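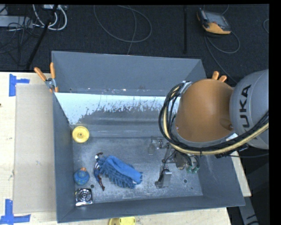

3/24/22 周四 分拣课题组,下午到晚上

今天换了金属箱以后第一次整套跑。上周用的塑料箱太轻,手臂一碰就走,抓取点全偏。金属箱用两个弹簧夹固定在后沿,桌面上用蓝胶带做了记号,箱子挪开再放回来要对着胶带。请各组都按这个位置放,不要自己重新贴。

任务还是课程里那个:从箱里把杂物一件件取出来,放到旁边的收集盒,不分类,只看能不能取干净。手臂是 KUKA,夹爪沿用上学期 Amaral 组改的那一版,气管接头没动。控制程序在仓库的 Prikance 分支,今天没有合并任何东西。

**开工前**

- 示教器放地毯上,线从箱子后面走。人进围栏之前先按急停,今天有一次忘了,记一笔。
- 手眼标定重做了一遍,旧标定文件没删,改了后缀。
- 线缆束在橙色关节外面绕了一圈,下探到箱底时弯得比较紧。第六轴限位先收窄,等换长一点的扎带位置再放开。
- 气压正常。夹爪空载开合试过,没有卡顿。

**物品**

这一批有蓝色的绒条手套(也可能是除尘套,反正就是那个毛茸茸的)、黄色圆盘、带环形图案的银黑色方块,还有一个红蓝白相间、形状不规则的小件,挨着手套左端放。另有一个带绿色斑纹的蓝色圆东西,顶上有一小块橙色。摆放没有讲究,左边一列,手套斜放在旁边。

选手套是因为上次评讲时老师说我们的物品太“硬”,全是盒子和罐子,夹爪怎么夹都行。软的东西一夹就变形,点云上的高度也不准。

**记录**

全天一共 229 次抓取尝试,日志编号连续,中间没有删。下面按问题写,不按时间。

1. 手套。夹上侧的平滑带子时,两指合拢后布料会往下滑。夹绒条那一侧反而稳,提起来晃得厉害,但不掉。程序默认选面积最大的平面,所以总是去夹平滑带。临时把软物的候选点往绒条侧偏,后面几轮好很多。偏移量是手填的,换个物品就不适用,不能当成结果写进报告。

2. 银黑方块。反光很重,深度图上中间是一个洞,边缘还会冒出一圈假点。试过降曝光,方块好了,深色的小件又看不见。最后采用两次曝光合成,每次抓取多等一会儿,先这样。

3. 黄色圆盘。离左壁太近,手指下去会先碰箱壁。碰撞检查把它判成不可达,程序直接跳过,没有报错,我们看了半天日志才发现。跳过的物品以后必须写进日志,已经提了工单。想法是先拨一下再夹,拨的动作 Dultier 的教程里有,可以参考第二章。

4. 小件(红蓝白那个)。和手套挨着,分割时经常并成一块。并成一块时抓取点落在两者之间,夹上来什么都没有,或者只带起手套的一角。把最小簇的阈值从 354 点调低以后能分开,但箱底的划痕也开始被当成物体,误检多了。阈值暂时恢复原值。

5. 箱壁反光。箱子后侧斜面上有一大片白,形状不整齐,是顶灯照的。分割偶尔把它当成一张白纸,去夹过 2 次,都在安全高度停住了。关掉靠窗那排灯有改善。彻底解决要么在斜面上贴哑光膜,要么把工作区域的掩膜画小,先画掩膜,改起来快。

**夹爪**

下午后半段在箱角停了一次,力矩超限。检查是手指侧面顶到箱壁,没有变形,复位后继续。指尖的橡胶磨得有点亮,下次带备件来。Cloteo 的那包指套尺寸偏大,套上去会转,不要再用了,已经放回柜子下层。

下探速度原来设得偏快,接触箱底时有响声。把最后一段改慢,响声没了,每次抓取时间变长,大家觉得可以接受。比赛规则按完成件数计分,时间只用来判平局。

**没弄清楚的**

- 同一个姿态连抓 16 次,前面几次都准,后面落点慢慢往右偏。可能是箱子在夹子下面滑了,也可能是标定板取下来以后相机支架松了。当时没有量箱子对胶带的距离,现在说不准。下次开始前和结束后各量一次。
- 蓝色圆东西有时被识别成两个物体,橙色那块单独算一个。没有影响抓取,先不管。
- 日志时间戳和示教器上的时间对不上,差值不固定。

**下次**

- 画掩膜,重跑反光那一组,灯全开和关一排各跑一遍。
- 软物的抓取点不要再手填,试试按高度变化选。
- 跳过的物品写日志(工单已提,谁先有空谁做)。
- 换指尖橡胶。
- 线缆扎带往上挪一格,挪完先空跑,确认第六轴转到头不拉线。
- 5 月中期检查要交视频,箱子和物品在那之前不要再换了。

收工时断气、断电,示教器还没收,线还绕在后面,明早第一个到的人收一下。数据已拷到组里的硬盘,文件夹用今天的日期命名。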